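What Is a Contract? A Guide for Curious Kids

Have you ever swapped a footy card with a friend, and then one of you wanted to swap back? Maybe you said, "But we had a deal!" and your friend said, "I never really promised." If that's happened to you, then you already know a fair bit about one of the oldest parts of the law, even if you didn't know it had a name. A deal that the law takes seriously is called a contract, and grown-ups make them nearly every day, often before they've finished breakfast.

When most people hear the word contract, they picture a great thick pile of paper with a fancy signature at the bottom. Some contracts do look like that. When one business buys another, there might be pages and pages of it. But plenty of contracts have no paper at all. If you walk into a bakery, ask for a cheese scone and hand over your coins, you and the baker have made a contract. You didn't sign anything, and you probably didn't even think about it — you were thinking about the scone, and fair enough too.

So what turns an ordinary chat into a contract? First, somebody has to make an offer. That means they say clearly what they will do and what they want for it. Then the other person has to say yes, and lawyers call that acceptance. Each side has to give something as well. It might be money, or work, or a thing they own. If your aunty says she'll give you a bike for your birthday, that's a lovely promise, but it usually isn't a contract, because you aren't giving her anything back (a hug doesn't count, I'm sorry to say, even a very good one).

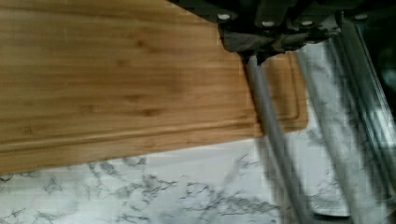

Let's try it out with a pretend business. Imagine a little kitchen shop called Prillari, in a town called Flustness, that wants to sell things to a café called Tolport. The shop writes to the café and says, "We will sell you 16 boards for your kitchen." The café writes back, "Yes, please!" It sounds simple, but what sort of boards? The shop might be thinking of plain flat ones, while the cook has her heart set on bamboo ones with a groove carved near the edge to catch the juice. If they don't sort that out, somebody is going to open a box and feel very let down. A good contract says what the thing is, how many there are, how much they cost and when they have to arrive.

Now, what if one side doesn't do what they agreed to? Suppose only nine boards turn up. That's called a breach, which is a lawyer's word for a broken promise in a contract. Most of the time the two sides just talk to each other and fix it. The shop might send the rest, or give some of the money back. If they really can't agree, they can ask for help from a lawyer, or from a person called a mediator, whose job is to help people listen to each other. Going to court is usually saved for when the other ways haven't worked.

You might be wondering whether kids can make contracts. They can, for small everyday things like a bus ticket or a sandwich. For bigger things the law is careful, and it often lets a young person out of a deal that wasn't fair to them. It's one of the ways the law looks after you while you're still learning.

Next time you make a swap at school, try saying the whole deal out loud before you shake hands on it, and then ask your friend to say it back to you in their own words.

Last updated: December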